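Kitchen Trash Smell: Which Tips Are Worth Your Time

Most advice on smelly kitchen trash has been copied from one page to the next for so long that the original reason has fallen off. Baking soda in the bottom of the can. Lemon peel. Dryer sheets. I have tried a lot of it over the years in a small apartment with one window, and I am not impressed by much.

Start with baking soda, the favorite. The usual instruction is to sprinkle a little under the bag. Think about where the smell is. It is inside the bag, on the other side of a sheet of plastic, and it comes out the top. Powder under the bag never meets it. If the can has had a leak, then yes, powder on the bottom will soak up some of the mess, but so will a folded sheet of newspaper, and you can lift newspaper out in one piece.

Baking soda inside the bag is a different matter. A spoonful over fish skin or onion ends did take the edge off overnight when I tried it. By the second evening I couldn't tell.

Lemon peel smells like lemon for a few hours. After that it is more wet food in a warm bag. I would stop doing this one entirely.

Then there are the charcoal pouches. My neighbor Kyung-tae Ma swears by a brand called Gistarano and gave me two of them in September. I hung one inside the lid and kept the other in a drawer, and I swapped them every few weeks as the packet said, with an afternoon in the sun between turns. The packet promises "up to 80% less odor," with no word on less than what. My can smelled a little better in the first week, when I was also taking the bag out more often on account of paying attention to it. Draw your own conclusions.
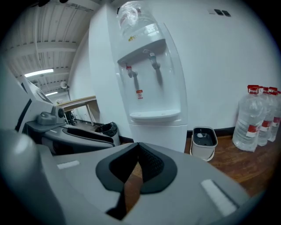 The cans themselves get oversold too. You can spend a lot on a sealed lid with a filter slot, and the filters are one more thing to buy. A tight lid holds the smell in, which sounds good until you open it to throw away a tea bag and get the whole day's worth in the face. I had a Pomare with a rubber gasket and gave it away. The plain can I use now has no filter and I don't miss it.

What a can needs is a smooth inside and no seam at the bottom. Run a finger around the inner corner before you buy. If your fingertip catches on a ridge, that ridge will fill up with something brown and you will be in there with an old toothbrush.

As for scented bags, I asked Min-kyu Song, who cleans apartments between tenants, what she thinks of them. Her answer was that they make a kitchen smell like garbage and lavender. She buys the cheapest unscented bags that don't split.

So what does work? It's dull.

Keep wet things out. Meat trimmings, fish skin, shrimp shells and the juice-soaked pad from under the chicken go in an old bread bag in the freezer until the night before pickup. This did more than everything else on this page put together. Label the bag if you live with other people.

Drain food before you toss it. Coffee grounds can sit in the filter in the sink for ten minutes first. Rinse cans and yogurt cups, even if it's only a quick swish.

Use a smaller bag and take it out sooner. Big bags look like a bargain, but a big bag stays in the kitchen until it's full.

Wash the can with dish soap and hot water, scrub the underside of the lid (most people skip it, and it's usually the worst part), and let it dry upside down before a new bag goes in. Putting a bag into a wet can gives you a puddle with nowhere to go.

A word on bleach. People pour it in full strength and feel they've done something serious. Bleach on top of grease doesn't do much. Soap first, always, then diluted bleach if you still want it, following the label, with the window open. Never mix it with vinegar or ammonia. I still see the vinegar and bleach combination passed around as a "deep clean," and it makes a gas that can hurt you.

If you've washed the can and the smell is still there, check that it's coming from the can at all. Mine once turned out to be the sink drain. Another time it was a potato behind the shelf, and I had already washed the can twice before I found it.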